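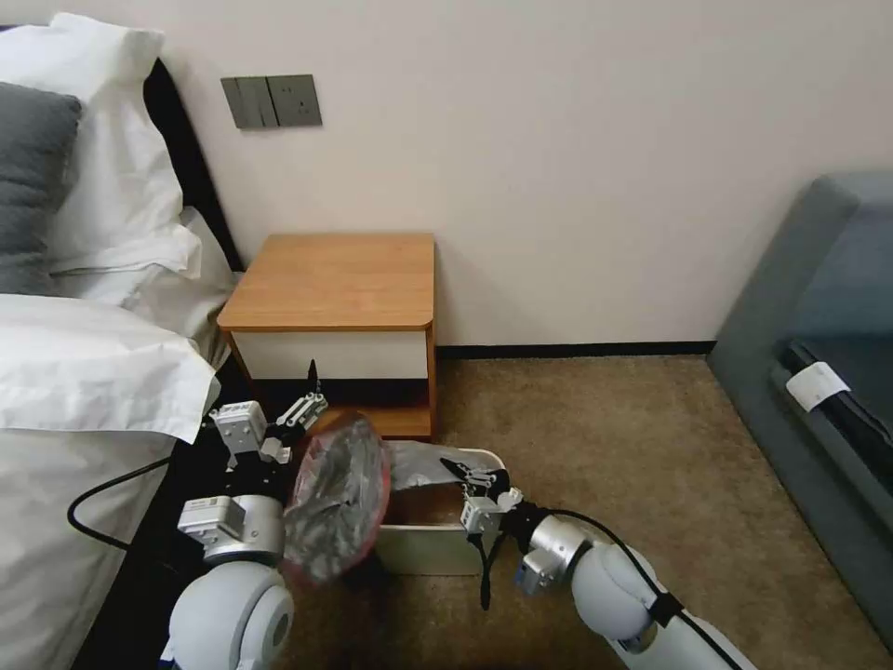 The nightstand corner in the bedroom, with a bag held up.

Bedroom Wastebaskets and Liners: Your Questions

I write up the rooms at Pluvura, our little guest place in Clerkadstead, and for some reason the post about the bedroom trash can is the one that fills my inbox. Not the breakfast one! Not the one about the curtains I sewed twice! So I've pulled the questions together on one page and I'll keep adding to it when new ones come in.

Why put a wastebasket in the bedroom at all? There's one in the bathroom.

Because people don't walk to the bathroom with a tissue at two in the morning. They put it on the nightstand, or it goes under the pillow and I find it when I strip the bed. I went a whole winter without a basket in there and I was picking cough drop wrappers off the carpet every single time. Once the basket went in, the wrappers went in the basket.

Where should it go?

As close to the bed as you can get it without anybody kicking it on the way past. I like it in front of the nightstand or just off to the far side of it. Lie down on the bed, let your arm hang over, and see where your hand wants to drop something. You can do this with the door closed if you feel silly (I do).

What I wouldn't do is put it under the wall switches. Ours are on the wall above the bed side of the nightstand, with the outlet right next to them in the same dark plate, and people's chargers come down from there. A charger cord trailing into the trash is asking for a phone to follow it.

Can it live on the lower shelf of the nightstand?

Lots of you ask this, because so many nightstands have that open space under the drawer. If the basket fits and you can still get a hand in over the top, go for it. I tried it for a month and didn't love it. It's dark in there, so guests thought the shelf was empty and parked their shoes in front of it. I keep the shelf for a book or a pair of slippers and leave the basket out on the carpet where it can be seen.

What kind of nightstand is that?

Just a small one, wood on top and white on the drawer. I don't have a model to give you, sorry! I get this a lot, and what I tell people is to look for a top corner that's rounded off. You will walk into it in the dark. A square corner at thigh height is a terrible thing, and I have owned one.

What size liner do I need?

Bigger than you'd think, but less big than the kitchen ones. Measure around the rim with a piece of string, cut the string there, fold it in half, and that's the flat width of the bag you want, plus a couple of inches so it'll fold over. The depth matters less. Extra depth can puddle at the bottom and nobody's harmed by it.

If the bag is too narrow you'll be stretching it over the rim and it'll split down the seam, usually after you've put something in it.

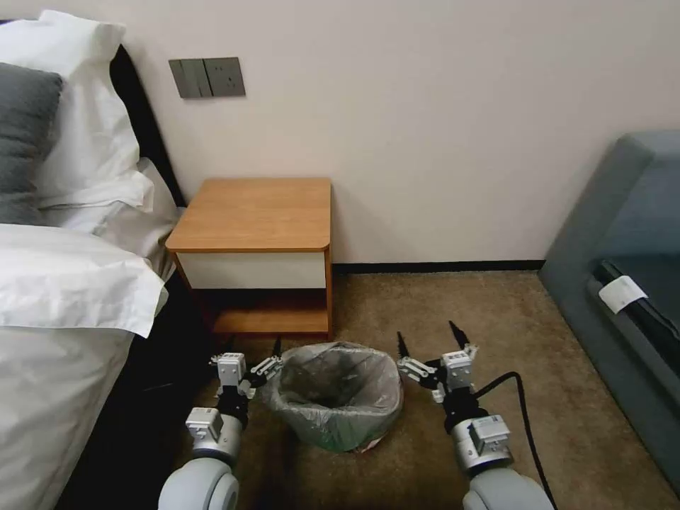
Basket in front of the nightstand, with a gray liner in.

How do I get a liner to sit flat? Mine always balloons up.

That's trapped air! You've sealed the rim all the way around and the air underneath has nowhere to go, so the bag rises like a muffin. Open the bag up first with one good shake, lower it in, push your fist gently down to the bottom, and only then fold the edge over the rim. If it still puffs, lift one side of the fold, press down, and let it go again. With an open or slatted basket you'll have less trouble, though the bag can still billow while you're getting it in.

Do I need to hide the top of the bag?

You don't need to. I like a neat fold of an inch or two on the outside and no more. When I was first setting up I tucked the overhang back inside so no plastic showed, and it looked lovely, and it fell in as soon as a banana peel landed on it. So now there's a bit of bag showing and I've made my peace.

If it really bugs you, tie a little knot in the slack on one side, around the back where it faces the furniture.

See-through liners or solid ones?

See-through for me, every time. I've got a housekeeping reason and it's earrings. Also a retainer, once, and a hotel key from some other hotel. With a translucent bag I can hold it up to the window and check before it's gone for good. I buy Singhal liners by the case, 800 to a case, and the color is whatever came that month. Solid black ones are more discreet, I'll give you that, and if you're buying for your own bedroom then please yourself.

What's the least messy way to take a full bag out?

Two hands. I know it's a tiny bag and you want to do it with one while you hold your coffee in the other, but a one-handed pull drags the basket up with the bag, then the basket drops off and tips, and there's pencil shavings on the carpet. Unfold the overhang all the way around first. Gather it up with one hand so the neck is bunched, and use the other hand on the far side, down near the rim, to free any spot that's stuck. Then lift straight up, slowly at first so air can get in under it.

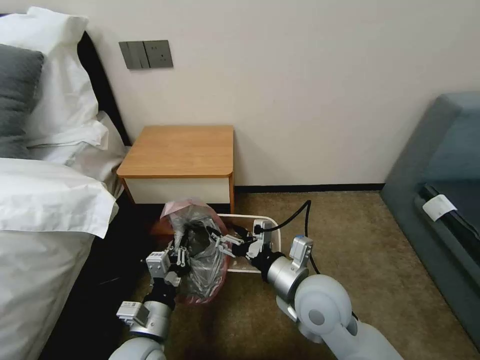 If it still won't let go, tip the basket a little and give the bottom a pat. A new bag in a smooth-sided basket can hold on like a suction cup, and one small hole drilled low on the side fixes that for good. Woven and slatted ones don't need the hole.

Should I twist, tie, or just squash it?

For a nearly empty bag I twist the neck and tuck it under itself. For anything with food in it I tie. Squashing is how you find out there was half a cup of iced tea in there, so don't do that over a carpet, and really don't do it next to white bedding.

Speaking of which, doesn't white bedding get dirty with the trash that close?

It hasn't been a problem! What does cause trouble is the duvet hanging down the side of the bed. Ours is big and soft and it slides, and if you leave it the edge will end up in the way of whatever's on the floor. I fold the top back and tug the whole thing toward the other side before I touch the basket. So my order is bed first, basket second, vacuum last. The first few times I did it backward and had to pick lint off everything.

How often do you change the liner if it's barely been used?

Between guests, always, even if there's one cotton swab in it. During a longer stay I ask. In my own bedroom? When it's full, or when I remember, and I'm not going to tell you which comes first.

Do you leave spare liners at the bottom of the basket?

Yes, two or three folded flat under the one that's in use. It's the best trick I know and I stole it from my mother. Take out the full one, and the next is right there. Just don't leave a whole roll down there or the bag on top won't sit properly.

What about the carpet under the basket?

You'll get a ring if it never moves. Ours is a brown-beige carpet and very forgiving, and I still shift the basket a hand's width when I vacuum. If you already have a dent, put an ice cube on it, let it melt, and fluff the pile up with a fork once it's dry. Test a hidden spot first if your carpet is wool.

Any plans to write about the rest of the room?

I'd like to. The gray-blue seat on the other side has its own pile of questions by now (mostly about how to vacuum down the gap by the cushion) and I've promised a page on nightstand drawers too, using the paper liners from Plesitz I keep going on about. Look for the seat one first, probably in April. Keep the questions coming in the meantime, and if you've got a fix for a basket that wobbles on thick carpet I would love to hear it.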